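Notes on the Hanham Suborbital Program

Hanham has confirmed that its passenger capsule, Parsa, will carry three paying customers on its next flight. The company states that the vehicle will reach an altitude of 82 kilometers and that passengers will be weightless for three minutes.

Readers have asked whether I intend to apply. I do not. The waiting list stands at 400 names, and the medical review alone takes nine weeks.
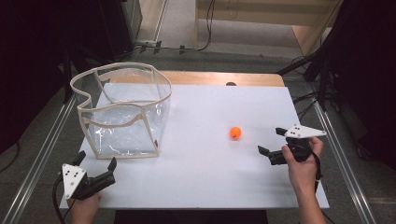
Page last modified: April, 9:40 a.m.

The question of insurance remains open. Nima Akbari, who reviewed the passenger agreement for this blog, notes that liability passes to the customer once the hatch is sealed. Arkine, the launch site operator, has published no terms of its own.

I will post the revised agreement when Hanham releases it. Comments on the earlier entry about Bruser engines are now closed.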